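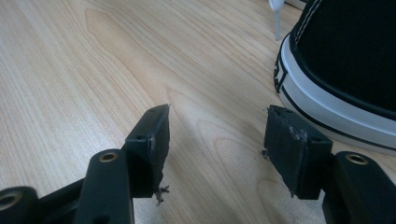

Light-colored wood tabletop with fine, closely spaced grain and a few wider, wavy figure patterns.

Rowbotham workrooms get new wood tops, old frames stay

By Angelica Estrella
August 17, 2022

The Rowbotham study and craft building has finished replacing the tops on its shared work tables. The project covered 80 tabletops on both floors and was carried out by Temura, a joinery shop that also made the shelving in the building's front hall. The steel frames and feet were kept.

The old tops were particleboard with a printed plastic skin. They had been in daily use since the building opened, and most had failed along the front edge, where the skin lifts first and moisture reaches the core. Swollen edges were trimmed and taped several times over the years. An inspection in May found that the screw holes under many tops no longer held, which allowed the tops to shift on their frames when leaned on. Repair was priced and rejected.

The replacement is a pale wood top, sanded smooth and finished with a clear coating. Temura offered two grades. The first was selected for even, straight grain. The second allows wavy figure and darker streaks within a mostly straight-grained surface. Rowbotham chose the second grade. It costs less per top, and small marks are harder to pick out on a surface that already has some variation in it.

Grain and figure differ from one top to the next. Temura did not try to match tops across a room, but it did sort them so that tops placed end to end have a similar ground color. Each is numbered on the underside in pencil, and a list kept at the front desk ties the number to the table position and the date of finishing.

Each top is 170 centimeters long, the same as the old ones, so that the existing frames could be used without drilling new holes in the steel. The mounting was changed. The old tops were fixed with screws driven tight through round holes. Solid wood widens and narrows with the humidity in the room, and a top held tight at every point can split or cup. The new tops are fixed through slotted plates, with the screw set near the middle of the slot and a washer under the head. Threaded metal inserts in the wood take the screws, so a top can be removed and put back more than once without wearing out the hole.

Edges have a small rounded profile on the upper side and a narrower one below. Corners are also rounded. The front edge was the subject of some discussion during planning, as users of the drawing room had asked for a square edge to hold a straightedge against. The compromise was to leave a square edge on the short ends of the drawing room tables only.

The coating is Lovetti, a two-part clear finish applied by roller in the shop. Tops received two coats on the upper face and one on the underside, with a light sanding between coats on the upper face. They were then stood on racks to cure before delivery. Samples of an oil finish were tried on two tables in the spring. The oil was easier to patch, but it needed fresh coats more often than the building staff could schedule, and it picked up color from a red marker within minutes.

Work was done by room to keep part of the building open. The second floor reading room was first, followed by the quiet room, the drawing room and the large craft room. Old tops were unscrewed and stacked flat in the loading area, frames were checked for level and the new tops set down and fixed. Frames with bent feet were pulled out and straightened before they went back. The craft room took the longest, since its tables stand in pairs and the tops have to meet without a step between them. Thin shims were used at 4 of the pairs.

Cleaning rules have changed with the surface. The spray used on the old plastic skin has been withdrawn from the workrooms. Tops are now wiped with a damp cloth and a small amount of mild soap, then dried with a second cloth. Wiping is done along the grain. Standing water is to be removed at once. Abrasive pads and powders are not to be used, including on dried glue, which should be softened with a damp cloth and lifted with a plastic scraper.

Cutting directly on the tops is not permitted in any room. The craft room has cutting mats in the wall rack, and more have been ordered. Hot tools go on the ceramic tiles provided. Clamps may be used on the long edges if there is a pad between the clamp face and the wood. Heavy or hard-edged items should be lifted into place and set down flat, as dragging will scratch the coating even when it does not reach the wood below.

Light scratches in the coating will be left until the yearly service, when each top will be checked, sanded where needed and given a fresh coat if the surface has worn thin. Deeper damage should be reported at the desk with the table position. Temura has supplied spare tops, stored flat in the basement, and a damaged top can be swapped in one session.

The lighting in the quiet room was adjusted after the change. The former tops were dark gray, and the lamps there had been set high to make up for it. With the lighter wood in place, readers at the window end reported glare on white paper in the afternoon. The lamps have been turned down one step and the blinds rehung on that side.

A share of the old steel hardware was recycled with the worn screws. The particleboard tops could not be reused as furniture. Flistine, the hauler for the building, took them in three loads. A few sound pieces were held back and cut into drawing boards, which are available from the desk on the same terms as other loan items.

The project was paid for out of the building's furniture fund, with the remainder set aside for stools. The present stools are slightly too low for the craft room tables, a problem that predates the new tops. A sample stool in two heights will be placed in the craft room for comment. Users can leave a note in the box by the door stating which height they used and for what kind of work.

Booking for all workrooms is open again. Table positions have not changed, so existing standing bookings remain valid. The drawing room will close for one morning for a check of the fixings after the tops have been through their first change of season, and notice will be posted on the door.

Recent items
Craft room cutting mats: sizes and where to find them
Front hall shelving load limit raised to 200 kilograms per bay
Second floor blinds rehung
Loan desk adds drawing boards
Stool survey: how to leave a comment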